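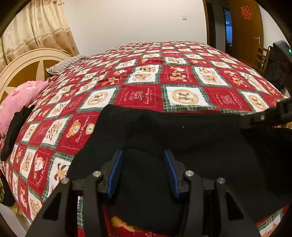

Bears, black laundry and a pink pillow: the spare bed at Fabian Baumgartner's place, mid-sort.

VILLEL STREET SPARE BED TO RETURN TO DUTY AS BED

A spare bed on Villel Street that has spent most of the year holding clothes may be fit for a guest by the end of August, according to its owner, who has said this before.

Fabian Baumgartner began clearing it shortly after breakfast as part of the Gusomora Neighborhood Association's annual Clear One Surface drive, in which residents pick a single surface in their home and get everything off it. This year 881 households signed up. Kitchen counters were the favorite, followed by dining tables and the top of the dryer. Beds came in a distant seventh, and organizers suspect a good many people who put down "chair" were being modest.

Baumgartner's trouble is with black clothing. He worked for years in the box office at the Kwon Theater, where staff wear black from collar to shoe, and he kept buying it after he left.

"It all goes in the wash together, which I used to think was the advantage," he said. "Then it comes out and you have a heap of black things. Is it a sweater? Is it pants? You have to pick it up and find the neck."

His method is to lift each piece, look for the neck, and fold whatever has one. Pieces with no neck go toward the pillow end to be considered later. By late morning the pillow end was doing well.

The bed itself turned out to be more cheerful than the clothes. Its red and white patchwork quilt is covered with teddy bears, some of them sitting inside what look like cookies, with strips of green plaid between the squares and the words "Sweet Memories" in curly script on the red ones. Baumgartner bought it at the Porkance church rummage sale for $7 and said he had forgotten how many bears were involved.

"My sister slept under it once and said she felt watched," he said. "I think they look friendly."

The cream headboard, with its wooden starburst, came with the house. So did a matching dresser, which has drawers. Asked about the drawers, Baumgartner said they were full. Asked what they were full of, he said T-shirts, and then, after a pause, black ones.

The drive has a few rules. Items may not be moved to another flat surface in the same room, a clause added after last year, when one household cleared a desk onto a piano and claimed both. Anything a resident no longer wants can be left at the association's hall before 2 p.m., where it will be sorted for the Porkance sale. Last August the hall took in 700 bags, and a fair share of what was in them went home again with the people doing the sorting.

Baumgartner expects to give up two bags, possibly one. He plans to keep the quilt, the pink flowered pillow and the gray and white striped one, on the grounds that they are the only things in the room he can tell apart.

His sister is due to visit later in the month. She has asked whether there is a hotel.

Residents who have not yet chosen a surface can still sign up at the hall. The sign-up table has been moved to the hallway, as there was no room left on the first one.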